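Packaging Colour and Label Recall: Unit 9 notes
Lecturer: Chiamaka Ibrahim

Colour is coded before text. Labels are read second.

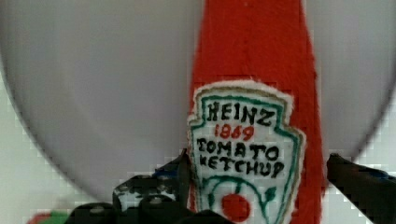
Fig. 1. Red body, white label, green stitched border.

14 shares

Contrast depends on the ground. Test packs against a pale surface first. The red bottle lying in the lavender plate keeps its hue separation.

Exercise due Thursday, 60 marks.

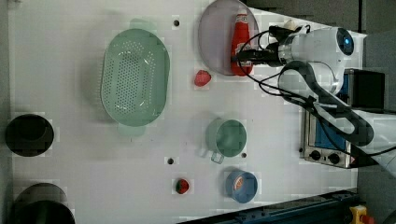 Hue families group by similarity. Lawal's term is "neighbour drift". A pale green colander and a lavender plate sit close in lightness, so rank them by hue.

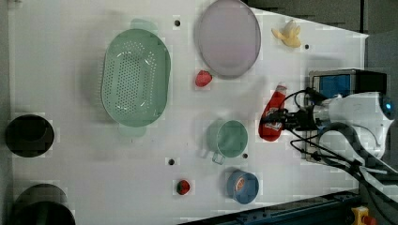
Shape cues act with colour. Record both in the Conwood table. The strawberry needs a red entry; the colander's is oval.

119 views · 9 comments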